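Memoria del proyecto: Cómo ordenan la despensa las familias de Sundumar

Asignatura de Economía Doméstica y Consumo
Entrega: 6 de octubre

Introducción

Cuando empezamos a hablar del tema de este trabajo, lo primero que salió en el grupo fue la despensa de nuestras abuelas, con sus tarros en fila y aquel olor a laurel que lo llenaba todo. De ahí vino la idea de preguntarnos cómo guarda hoy la comida la gente de nuestro barrio, y si la manera de guardarla tiene algo que ver con lo que se acaba tirando a la basura. Nos parecía una pregunta pequeña, casi de andar por casa, y resultó que todo el mundo tenía muchísimas ganas de contestarla (¡hubo quien nos enseñó hasta el armario de las conservas de la suegra!).

Visitamos 30 hogares de Sundumar y de las calles altas de Hadgu. A cada familia le pedimos que apuntara durante cuatro semanas lo que compraba, dónde lo colocaba y lo que iba a parar al cubo.

El cuaderno de despensa

El cuaderno era una libreta corriente con tres columnas. Al principio queríamos hacerlo con una hoja de cálculo compartida, pero varias personas mayores nos dijeron con mucho cariño que preferían el papel, y al final todos acabaron con su libreta. Después pasamos los datos a limpio entre las cuatro del equipo, y en total reunimos 3457 anotaciones, algunas con manchas de aceite y una con la receta completa de unas lentejas.

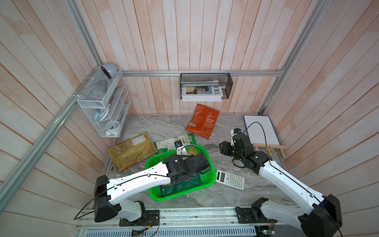 ¿Qué alimentos se desperdician más en los hogares que visitamos?
El pan y las verduras de hoja, con bastante diferencia sobre lo demás. Detrás vienen los yogures y las salsas abiertas, que se quedan al fondo de la nevera hasta que alguien los encuentra caducados. Las legumbres secas casi no aparecen en los cuadernos.

Tres maneras de guardar

Leyendo las libretas vimos que las familias se repartían más o menos en tres costumbres. Unas guardan por tipo de alimento: la pasta con la pasta, las latas con las latas. Otras guardan por comidas, de modo que todo lo del desayuno vive en la misma balda. Y luego están las que guardan donde cabe, que fueron las más simpáticas al explicarse y también las que más duplicados tenían. En una casa de Hadgu aparecieron cinco paquetes de harina abiertos.

Las que guardan por comidas tiraron menos pan y menos lácteos. Con la verdura no vimos diferencias claras, y creemos que ahí pesa más la frecuencia de la compra. Quien va al mercado de Pratach dos veces por semana compra manojos pequeños y los gasta; quien hace una compra grande al mes lo tiene más difícil, por muy bien que ordene.

El uso de cestas y recipientes

Este apartado no estaba en el plan inicial y lo añadimos a mitad de camino, porque muchas familias nos hablaban de sus cestas. Una cesta calada deja ver lo que hay dentro y deja pasar el aire, y eso ayuda con las patatas y las cebollas. También sirve para juntar los paquetes que ya están empezados, que era el consejo que más nos repetían. Propusimos a varias casas que probaran una «cesta de lo primero», es decir, un solo sitio para todo lo que conviene gastar antes. La tela y el mimbre gustaban por bonitos, pero el plástico se lava mejor y fue lo que más se eligió.

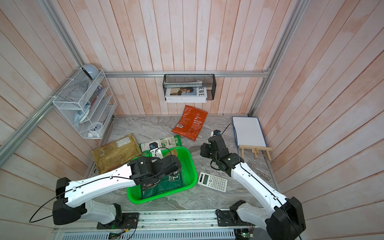
Dificultades

La mayor fue la constancia. En la tercera semana muchas libretas tenían días en blanco, y tuvimos que descartar las que no llegaban a 40 anotaciones. También nos costó ponernos de acuerdo en qué era desperdicio: ¿cuentan las cáscaras? Decidimos que no, después de una discusión larguísima en la biblioteca de Dreltgate.

Lo que nos gustaría hacer después

En noviembre queremos volver a las mismas casas para ver quién conserva la cesta y si sigue usándola. Nos haría ilusión preparar además una hoja sencilla con los trucos que nos contaron y dejarla en el mercado. Damos las gracias a todas las familias por abrirnos la cocina, y por el bizcocho.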